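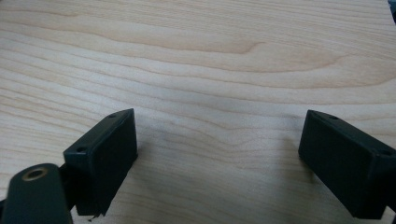
Finished the Vesadeck rewatch last night, all 40 episodes. Going to post a few thoughts on the English dub, which I skipped the first time around. Thread.

1/ The short version: the dub is good from episode nine on. Before that it's uneven. If you tried two episodes and quit, I get it, but the cast needed time and they got it.

2/ The main problem early on is Toren. He's written as someone who talks fast when he's scared, and in Japanese you hear every word. The English lines have too many syllables for the mouth movements, so he just sounds rushed all the time, scared or not.

3/ They fixed it by cutting words. Compare the dock argument in episode four with the one in episode 17. Same two characters, same kind of fight, and the later script is much shorter. He finally gets to breathe.

4/ Captain Shibata is the best performance in either language for me. Low voice, no growling. When she reads out the crew list in episode 22 she doesn't push it at all. I had to stop there for the night.

5/ Names. The dub says "Var-KOW-mau" for Varkumau through the whole first half, then switches to "VAR-ku-mau" with no comment. I went back to check and the change happens between episodes 20 and 21. The second one is closer to the original.

6/ Songs are left in Japanese, which I'm glad about. The lullaby does get English subtitles on the disc. It didn't on the stream when I watched it last August, and you need those words for the ending to make sense.

7/ Sub watchers, one thing you're missing – the background chatter. The market and the mess hall have full English conversations going on. In episode 12 two guys argue about soup for most of a scene and it comes back in episode 30.

8/ Things the dub does worse: the narrator, who sounds like he's selling a car. Also the twins. In Japanese they have slightly different accents and that's how you tell who's on the radio. In English I lost track more than once.

9/ Akihiko Sakamoto asked if it's okay to start with the dub. Yes. Watch the first eight episodes subbed if the early stuff bothers you, then switch. The change in voices is less strange than you'd expect.

10/ My ranking of the arcs hasn't moved. Harbor, then the trial, then the long winter, then the islands. The islands are still almost 70 minutes too long in any language.

11/ That's all I have. I'll do the movie next, subbed first and then dubbed. No spoilers in the replies please, a few people here are only on the trial.

251 likes · 40 shares · 2 comments

Contact · © Tatsuya Onishi · Back to top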